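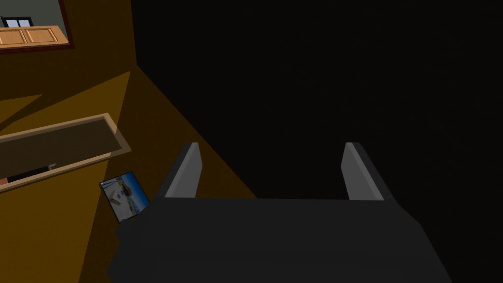 Ieva Kivi 在预习区留言，说她觉得腕部相机这一路根本不用单独讲，反正策略网络自己会学，外部视角给够就行，何必花半节课去比较夹爪在画面里占多大。

我看完留言就把这一讲的顺序改了，先聊腕部相机，再聊夹爪，控制器放到最后（讲不完就挪到下次，大家别紧张）。Ieva 的想法我以前也有，而且信了挺久的！后来在仿真里一帧一帧翻失败的回合，才慢慢改了主意。

第四讲 仿真里怎么比夹爪和腕部视角

阅读时间：6 分钟　打印本页　用邮件发送

一、先看手腕看到什么

大家先盯着开头那一帧看一会儿。两根手指之间什么都没夹，指缝后面是一片黑，右边大半个画面也都是黑的，能用的东西全挤在左边。网络拿到这样一帧，右半边几乎学不到什么，可是像素照样要编码、照样占显存。Matilde Baptista 在讨论课上提过一个问题，我很喜欢：既然有一大块是黑的，那深度图在那里给的是什么值？答案是看渲染器怎么设。有的给远裁剪面的距离，有的给零，还有的给无穷大。你要是没查就直接归一化，整张深度图会被压得很扁，近处那点差别全没了。所以作业第一步就是把深度的最小值和最大值打印出来，别嫌烦。

再看夹爪的壳体，它横在画面最下面，又宽又暗，左侧那张带浅蓝和白色画面的小卡片，下角就被它挡掉了一点。这种遮挡在外部相机里看不出来，到了腕部视角就很要命：目标离手越近，越容易钻到壳体底下去。我自己吃过这个亏，当时把相机往后挪，以为视野大了就好，结果壳体也跟着进来一大截……

二、两种夹爪怎么比

这学期我们比两个模型，一个叫 Trinda，平行两指，指面宽；一个叫 Deditz，也是两指，指尖窄一些，壳体短。两个都装在同一条机械臂模型上，控制频率一样，任务也一样，都是从台面边上取一个扁的小物体。

我让两个夹爪各跑 200 个回合，初始位置用同一组随机种子。这一点请大家务必照做，去年有一组两边种子不同，比出来的差距到底是夹爪的还是运气的，我到现在也说不清。

记录的时候，成功率只是其中一栏。我还想看到：接近阶段目标在腕部画面里丢了多少帧；合拢之前手指有没有碰到台面；失败以后手臂停在哪儿。最后这一项大家老是不写，可它最好用！停在目标上方一点点，多半是深度的问题；停在旁边，多半是外参没标好；已经合拢了却是空的，那就去看指尖的摩擦系数和接触参数。

扁的东西为什么难？两根手指从上往下去夹，指尖必须伸到物体两侧，留给你的高度误差非常小。指面宽的 Trinda 对水平方向的偏差宽容一点，可是指尖厚，容易先顶到台面。Deditz 能伸得更低，但物体稍微歪一点就会从窄指尖上滑出去。我不打算在讲义里告诉你们谁赢，自己跑。

三、相机位置

仿真的好处是挪相机不要钱。请至少试三个位置：壳体正后上方、壳体侧面、靠近指根。每换一个位置，先存 50 帧静态图，用分割掩码算一下夹爪本身占了多少像素，然后再训练。Florêncio Matos 上次是先训练后看图，训完才发现侧面那个相机有一半埋在壳体模型里，白跑了一个晚上（他允许我写进来的）。

回到 Ieva 的留言。外部视角给够了，能不能不要腕部？可以试，我很欢迎有人拿这个当期末题目。我自己的经验是，粗定位阶段外部相机完全够用，最后那几厘米就开始吃力，手臂自己会把目标挡住。腕部这一路虽然浪费，可它在最后那几厘米离得最近。两路都喂进去也有麻烦，网络有时候会偷懒，只看其中一路，训练时随机遮掉一路能缓解一些。

四、控制器（只开个头）

位置控制简单，可手指一碰到台面它还会继续往下压，仿真里就会看到手臂抖得像筛子。阻抗控制软一些，刚度调低了又够不准。作业里先统一用我给的那组刚度，想改的同学把改前改后的曲线都贴上来，别只贴好看的那条。

五、作业

交一份表和一页文字，表格用 Duarte Amaral 整理的模板，列名不要动，他的脚本是按列名读的。文字部分挑一个失败回合，从目标最后一次出现在腕部画面开始写，写到手臂停下为止。跑出来的视频不用传，服务器快满了。

有问题直接留在下面，我一般晚上九点以后回。

286 次分享　|　评论 (7)　|　打印　|　电子邮件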